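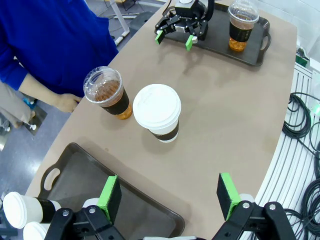
How often should the finger pads of the gripper be changed?
Change them when the black facing does not spring back after you press it with your thumb. On our two-arm cell at Mullow we look at the pads every 200 cycles, and a set normally lasts until the cups begin to turn in the grip.

Changing the pads on the Vumel cell

You need a small screwdriver, a dry cloth, a new set of pads and one empty cup with its lid and sleeve.

1. Open the gripper fully from the Kazmi panel, then press the stop button. Do not work on the fingers while the arm has power.

2. Clean the linkages with the dry cloth. Look at the screw heads. If one stands higher than the others, tighten it now.

3. Pull the old pad off from the top. It is glued only at the upper end, so it should come slowly and in one piece.

4. Clean off the old glue, put the new pad on and hold it for 40 seconds. The black facing must look to the inside, towards the other finger.

5. Do the same with the second finger. Always change both. With one old pad and one new pad the cup will lean.

6. Release the stop and close the gripper on the empty cup, at the height of the sleeve. Start with force 4 and go up by one step until the cup does not slip. If the lid lifts, the force is too high.

7. Save the value in the Isero file under the number of the arm, and repeat everything for the other arm. The two values can be different.

Last changed 3/24/18: glue time in step 4.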